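# The Ride Is Half the Appointment

Getting a good doctor in Staltemcombe has never been the hard part. The clinic on the east side has plenty of them. The hard part, if you're 84 and gave up your car keys last spring, is the eleven miles of county road between your kitchen and the waiting room.

Zistero started with that road. It's a free ride service for medical visits, run out of a former shoe repair shop, and it has just finished its best month yet: more than 200 rides, to dialysis, eye exams, physical therapy, and one very happy trip to get a cast taken off. I spent 2 days riding along and came home wanting to tell everyone I know.

You call the day before, by noon if possible, and Yara Awad picks up. She asks where you're going, if you use a walker, and if somebody is coming with you (companions ride free too, and there's no limit on how often you can call). Then she works out which driver lives nearest, all from a paper map with so many pencil marks on it that the creek has disappeared!

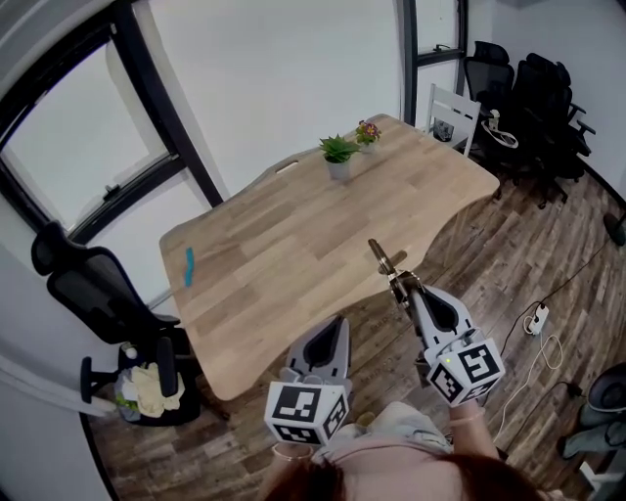 Dénes Magyar told me the drive over is fine and it's the drive home that matters. People come out with a new prescription or a word they've never heard before, and they want to say it out loud to someone before they walk into an empty house. He's learned to leave the radio off.

I saw what he meant on my second afternoon. Our passenger talked about her tomatoes the entire way in. On the way back she was quiet until the Huanca turnoff, then went over her doctor's instructions 2 times, start to finish, and asked us to check that she had them right. She did. Dénes carried her bag to the porch and waited for the kitchen light.

The service has 8 drivers now, and it could use more, mostly for early mornings, when the dialysis chairs open. Training takes one evening. Drivers learn how to fold a wheelchair, how to offer an arm, and what to do if a passenger feels faint. Gas is paid back monthly out of a grant from Brodament, the feed company up the road.

Next on the list is a van with a lift. Norbert Pap has been pricing used ones all through November, and he keeps the printouts in his glove box. He showed me his favorite, a white one with 80 thousand miles on it, and then he showed it to me again at lunch.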